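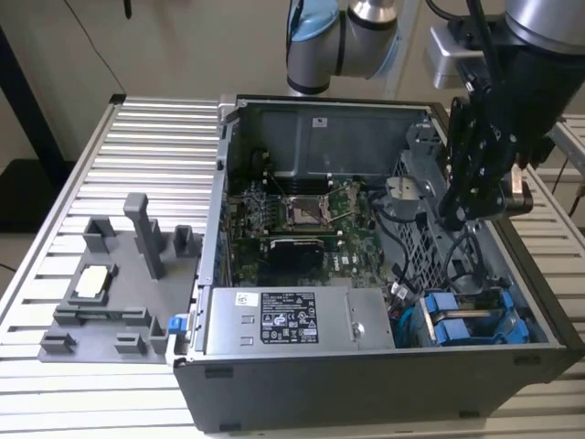 Home | Papers | Authors | Contact
February, by Raffaele Zanetti and Sombat Sangkhawat

4.2 What went wrong at the socket

So, the dropped chips. We ran the processor swap 700 times on the Keden cell, and 8 runs ended with the arm stopping itself on a force fault. Figure 2 has the setup, with the lever up and the tray to the left of the tower. I blamed the gripper first (sorry, Italo!). But the logs said the arm was coming down up to 4 mm off, and always after a tower change. We'd been reusing the old socket position! Now we measure it again for every tower, and I also cut the force limit in half, so a bad approach stops before it can bend anything. We still haven't tested that limit on the memory slots.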